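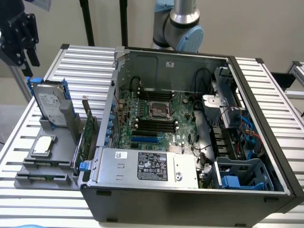

Which parts should come out of a desktop tower first? Start with the drives and memory, then the processor, and leave the power supply and the board for last.

We settled on that order for our report on the Pemeck workstation teardown, and we loved doing it! The tower was due to be scrapped in July, and Chun-yin Tseng got it released to our group for 12 sessions. Our question was simple – how much of an office computer can a beginner take apart and put back together without a manual? Quite a lot, we found. Drive caddies and latches made the first stages a real pleasure, and the processor taught us patience.

Good part storage matters too. We gave the processor its own recess in a gray tray, well away from the screws (we had dropped 2 of those by lunch), and we wrote down every part as it came out. The Tovar log sheet has room for notes, and we filled both sides. 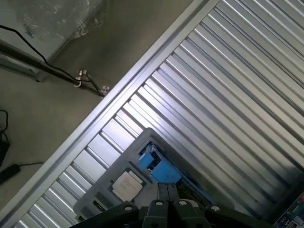
Figure 2. Gray plastic tray on the ridged metal surface.

Next term we want to try the same order on a smaller case from Plusau, with a budget of 400 for spare cables and thermal paste.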